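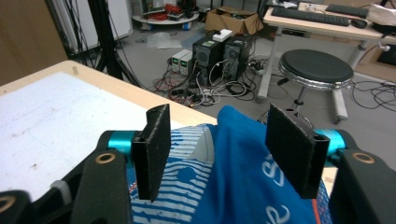

Photo: Chang-ho Kwon / Briturcombe Robotics Club

Briturcombe Robotics Club forum > Build Season > Cloth challenge: shirt folding, gripper view

changho_k
OK so we finally have the hand-held gripper working well enough to record with and I am so happy with it! Recap for anyone who skipped the November meeting: we're doing the shirt task for the Drekik student challenge. You get a shirt in a heap on a table, and your arm has to end up with it folded. We're teaching ours from human demos, so one of us holds the gripper, does the fold by hand, and the camera on it records what the fingers "see." Goal is 128 demos before we start training anything.

The still up top is the first grab on the blue sports shirt. Pads on both sides, cloth bunched up between them. I love how much of the shirt you get from this angle, you can even see part of the lettering. Felt on the pads was Arkov's idea and I'm officially a convert. Thoughts before we go record a ton of these?

stripeyfox
That looks great!! I was worried the fingers would block everything and they really don't. Can I come in and do a batch? I have free time after 4.

arkov
Thank you for the credit, I accept payment in snacks.

Real comment though. I don't like that first grab. You're pinching right in the middle of the heap, where it peaks. Easy to pick up, sure, but then you're holding a random spot on the shirt and you have to put it down and find a hem or a sleeve anyway. If half our demos start like that the model is going to learn "grab the tall part" and not much else.

changho_k
But that's kind of what I want it to learn? Grab the tall part, lift, let it hang, then look for a corner. When the shirt is in a ball you can't see a corner to grab.

arkov
In this one you can see an edge though! There's that orange-red trim over by the right finger. I'd go straight for that.

changho_k
Hmm. OK, that is a fair hit. I was looking at the middle and never thought about the trim.

kang_b
Old member here (was on the towel team two seasons back). We had this exact argument and I was on Chang-ho's side, and I'd still be on his side. Lift first. We tried edge-first for 50 demos and people got so picky hunting for the edge that every demo was slow and different. Lift-first was boring and everybody did it the same way, and the same way is what you want.

arkov
A towel has four edges that are all alike, Kang. A shirt has sleeves and a neck hole. I don't think it carries over.

kang_b
It carries over enough. But record five of each and look at them next to each other, that's a fun afternoon anyway.

mossandsolder
Different topic, sorry, I only know the electronics side. Look at the floor behind the table. Cables all over the place, and they run right toward the table and the stool. If somebody is walking around with a gripper in their hand looking at a shirt, they are going to catch a foot. Can we get those taped down before the big session? I've got a roll of the wide stuff.

changho_k
Yes please, bring it. I've stepped over them so many times I stopped seeing them.

stripeyfox
Does the background matter for training? The table is mostly white but past the edge there's computers, a box, the stool, all kinds of stuff. I read that the model can latch on to things like that.

kang_b
Good question! It can. If every demo has the same towers in the same spot, it might use them to figure out where the table is, and then you get to the competition and there are no towers. Easiest fix is to turn the table a few times during the session. I wouldn't clean the whole room for it. A messy background that changes is fine by me.

mossandsolder
I would clean the whole room for it.

arkov
Seconding the turning, and can we use more than one shirt? The stripes and the big white letters on this one give it a lot to go on. A plain one will be way harder and I really want to see what happens.

changho_k
Love that. I've got a plain gray one and I'll ask the others to dig around. Updated plan:

Five lift-first, five edge-first, same shirt, then we compare
Tape on the cables before anything else
Turn the table every time we swap people
At least two more shirts, one of them plain

I figure about 60 demos in the first session if we trade off and keep the chatting down, so, we'll see. stripeyfox, after 4 works, come find me and I'll show you how to hold it.

stripeyfox
YES. Bringing a shirt with buttons.

arkov
Please no buttons

kang_b
Bring the buttons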